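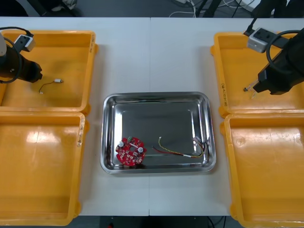
Anlage 1: Arbeitstisch der Vorführzelle mit Stahlwanne und vier gelben Behältern

Vorgang 438
Betreff: Haltezustand des rechten Arms und verzögerte Bildanzeige im Besucherbereich
Standort: Zulorholm, Vorführzelle
Meldende Stelle: Besucherdienst Zulorholm
Bearbeitende Stelle: Technischer Support Zuletti
Priorität: hoch
Eröffnet: 19. Juli 2023
Status: gelöst, Nachverfolgung offen

Sachverhalt

Im Rahmen des Besuchs einer Delegation der Firma Nechyporuk wurde die zweiarmige Sortierung elektrischer Kleinteile vorgeführt. Die Teile liegen in der mittleren Stahlwanne und werden in die seitlichen Behälter abgelegt. Während des zweiten Durchgangs meldete die Ablaufsteuerung Pestisura für den rechten Arm eine Zeitüberschreitung. Der Arm ging in den Haltezustand, der linke Arm beendete seine laufende Bewegung und hielt anschließend ebenfalls an. Auf dem Bildschirm im Besucherbereich wurde zu diesem Zeitpunkt noch ein älteres Bild gezeigt, so dass der Halt für die Gäste zunächst nicht erkennbar war.

Personen- oder Sachschäden sind nicht entstanden. Die Vorführung wurde nach einer Unterbrechung fortgesetzt und vollständig abgeschlossen.

Erstbewertung durch den Support

Die meldende Stelle vermutete einen verklemmten Kabelsatz am Greifer. Das Protokoll der Greifersteuerung enthält hierzu keinen Eintrag; Schließweg und Haltekraft lagen im zulässigen Bereich. Ein Neustart der gesamten Zelle wurde zurückgestellt, um die Protokolldaten zu erhalten. Der Besucherdienst wurde gebeten, bis zur Freigabe keine Teile umzulegen und den Tisch nicht zu berühren.
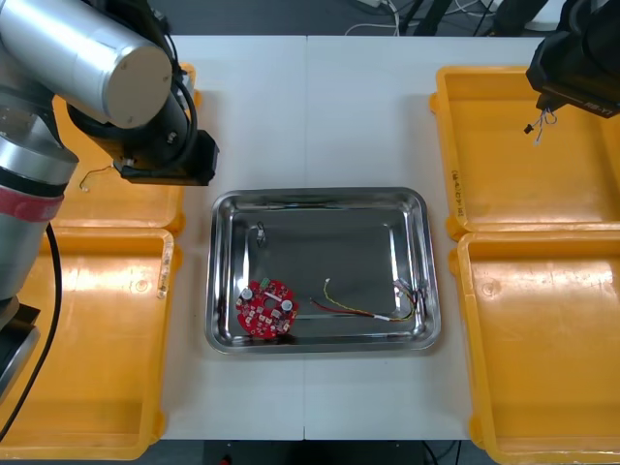

Anlage 2: Beide Greifer über den Behältern, in der Wanne die runde rote Leiterplatte und ein Kabelsatz mit roten und gelben Adern

Prüfschritte

1. Verbindung zwischen Leitrechner und Zelle geprüft. Keine Unterbrechung, jedoch deutlich erhöhte Laufzeiten bei eingeschalteter Besucheranzeige.

2. Besucheranzeige abgeschaltet und den Ablauf mit verminderter Geschwindigkeit wiederholt. Keine Zeitüberschreitung.

3. Besucheranzeige erneut zugeschaltet. Die Meldung trat nach rund 100 Sekunden wieder auf, abermals am rechten Arm.

4. Konfiguration der Bildübertragung ausgelesen. Für den Besuch waren zwei zusätzliche Bildströme in voller Auflösung eingerichtet worden. Diese liefen über denselben Netzabschnitt wie die Rückmeldungen der Ablaufsteuerung. Die Änderung war im Betriebsbuch nicht eingetragen.

5. Bildströme auf den getrennten Anschluss im Schaltschrank umgelegt und die Auflösung der Besucheranzeige auf den Standardwert zurückgesetzt. Anschließend Ablauf bei normaler Geschwindigkeit gestartet.
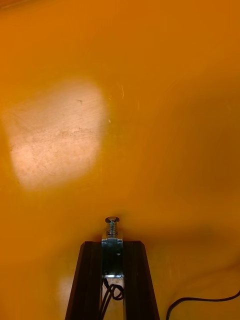

Bei der abschließenden Prüfung wurden auch die Nahansichten der Greifer auf Verzögerung kontrolliert. Die Anzeige im Besucherbereich folgte der Bewegung ohne auffälligen Versatz. Eine Zeitüberschreitung wurde nicht mehr gemeldet.

Ursache

Überlastung des gemeinsam genutzten Netzabschnitts durch die zusätzlich eingerichtete Bildübertragung. Ein Fehler an Armen oder Greifern liegt nach Aktenlage nicht vor.

Festlegungen

Änderungen an der Besucheranzeige sind künftig spätestens am Vortag einer Vorführung beim Support anzumelden und im Betriebsbuch einzutragen. Vor Einlass der Gäste ist ein vollständiger Durchlauf mit eingeschalteter Anzeige durchzuführen. Die Meldung eines Haltezustands soll zusätzlich als Textzeile auf dem Besucherbildschirm erscheinen; die Anpassung in Pestisura wurde beauftragt und ist bis zum Tag der offenen Tür im Oktober umzusetzen.

Rückmeldung der meldenden Stelle

Lösung bestätigt. Es wird gebeten, die Belegung des getrennten Anschlusses am Schaltschrank dauerhaft zu beschriften. Die Beschriftung wird bei der nächsten planmäßigen Wartung ausgeführt, der Vorgang bleibt bis dahin in der Nachverfolgung.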